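News from the Hatholm quilters

Well, what a lovely evening we had on 5th November! I did worry that the fireworks would keep people at home, but the hall was full and the tea urn only just coped. Recep Akyol talked to us about zigzag patterns in patchwork (he has been sewing them since he was a boy, on his grandmother's old machine) and he brought 20 of his own quilts for us to pass round and stroke. 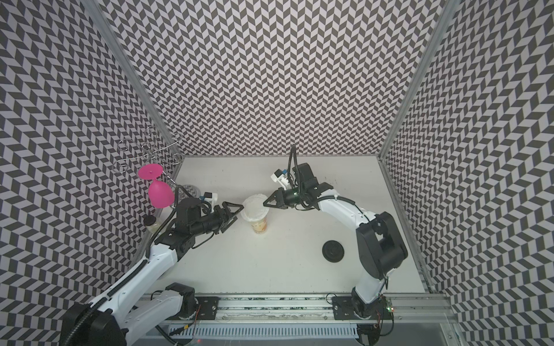
Black and white zigzags on three walls.

Recep's advice for anyone trying a zigzag at home is to cut all your dark pieces first, press them well and leave them overnight before you start on the pale ones. I have tried it since on a cushion for my sister and my points are much sharper than they were!

Our next big project is the Gindness quilt, which we hope to finish by April. We need 90 blocks and have 85 promised, so if you have an odd evening free, do please have a word with me at the door.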